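Sixty letters and a borrowed kitchen: Leen Rawashdeh on writing to strangers

I'd been meaning to talk to Leen Rawashdeh for ages, ever since a friend in Stordale showed me a letter she'd had from her (four sides, green ink, a recipe for lentils squeezed up the margin).
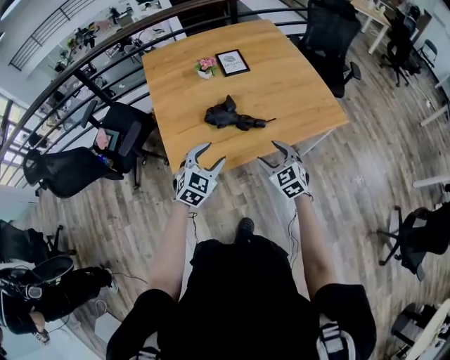

So when she said she'd be in Flircombe for the afternoon and did I want a coffee, I more or less ran there.

Leen writes letters to people she has never met. She started at 17, when an aunt passed on the address of a lighthouse keeper's widow, and she's now 54 and has kept it going through two house moves and a spell in hospital. She reckons she has posted roughly 3,000.

"I don't keep copies," she told me. "People are horrified by that! But it's theirs once it's in the box, isn't it?"

I asked what on earth she finds to say. She laughed at me, quite rightly.

"The bus. What I had for tea. I wrote a whole page once on a gate that wouldn't shut, and the man wrote back with a drawing of his own gate."

She and the gate man still write, by the way. He's in Brinus, he's never sent a photo and she has never asked for one.

There was a bad patch. After her mother died she stopped for most of a year, and the post kept coming, and she put it all in a drawer in the hall. "I couldn't open it. Then in June I sat down with the lot, all 60, in my cousin's kitchen because mine was being plastered. I answered every one. My hand was like a claw by the end."

Did anyone mind the wait? One did, she said, and wrote her a very stiff card about manners. "Fair enough. I sent her a nice long one back and she came round."

I wanted to know about pens, obviously - I always do - and she was a bit disappointing there. Whatever's in the drawer. The paper is another matter. She buys Smadi pads, the thin blue sort, and gets cross if the shop only has lined.

I've got her address now, on the back of my receipt. I've started a letter twice and both times it was mainly about the weather. She says that's fine, weather's good, put in what the washing did.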